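I met the president of the Jara club on a video call at 7 in the evening, which was lunchtime for me and, judging by the chewing, dinner for her. She asked me to leave her name out ("my mom will find it and print it") so she's just the president from here on.

Jara is a student robotics club with 22 members. They do the Rullano Challenge every July, and this year's task is household tidying: a table full of everyday stuff, a bin next to it, and a robot that has to sort one from the other. She's been in the club since her first semester and ended up running it, she says, "by owning a car."

I'd expected her to talk about code. Mostly she wanted to talk about hands.

"We spend so much more time holding grippers than writing anything," she told me. "You pick stuff up, you put it down, you do it again. The robot learns from what our hands did. So if you're sloppy at 11 at night, congratulations, you have a sloppy robot."

The club does a lot of this in ordinary rooms. Last year they practiced on a clean white lab bench with the same foam blocks every time, then went to Rullano and met a tablecloth. She laughed telling me this, but I gather there wasn't much laughing on the drive home. They placed 7th.

"It had never seen a pattern in its life," she said. "It kept going for the stripes! It would line up so carefully and then pinch the cloth. We were dying."

So now there's a rule that practice happens on something busy.
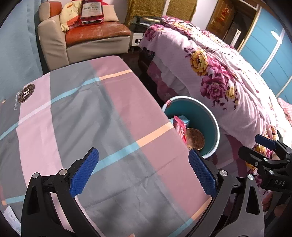

Two grippers, a plaid tablecloth and the bin at Jara's practice table.

I asked what a normal session looks like. She had to think about it.

"Okay, so somebody brings a bag of stuff. Cans, boxes, snack packets, whatever's in your kitchen. You dump it out. And you really do dump it, because if you let our members arrange things they line it all up like a store shelf — engineers, you know. Then one person works and one person keeps the log."

The log is a spreadsheet called Undavley. I asked what that meant and she said it was a typo from two presidents ago and they'd all gotten attached to it. This semester's goal is 175 good runs, and a run only counts if a second member watches it back and signs off. There have been fights over sign-offs. She wouldn't tell me about the worst one, only that it involved a yogurt lid.

Packets are the hard part, she says. A box is a box from any side, but a packet folds and slides, and it's shiny so the color changes when you move. Anything round is its own headache.

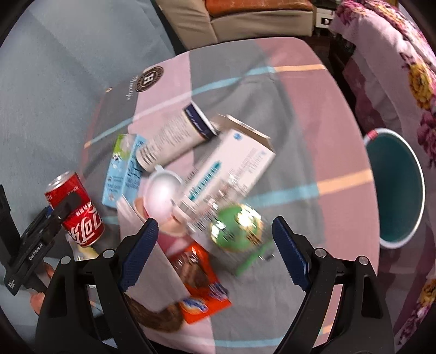 "New members always want to go fast," she said. "I did too. I thought it was like a claw machine. You have to slow way down and come in from the side you'd want the robot to come in from, and your wrist hates you."

Her own wrist is fine, she added, in case her mom does find this.

The money comes from Stirnetti, a small parts shop near campus that gives them a discount and lets them use the back bench when something snaps. Dues cover the rest, plus a bake sale that she described as "legally a bake sale."

I wondered if she ever gets tired of it, and she went quiet for a second. She said she'd had a bad stretch in the spring, when the arm kept dropping things an inch short of the bin and they couldn't find out why. They changed the code, then changed it back. In the end a first-year asked if the arm's base was bolted down all the way. It wasn't.

"I could have cried. I think I did a little, in the car," she said. "But that kid's running the arm at the challenge now, so."

For this year she's hoping for top five and would settle for not grabbing the tablecloth. They take new people at the start of each semester and you don't need to know how to code. You do need to bring a bag of stuff.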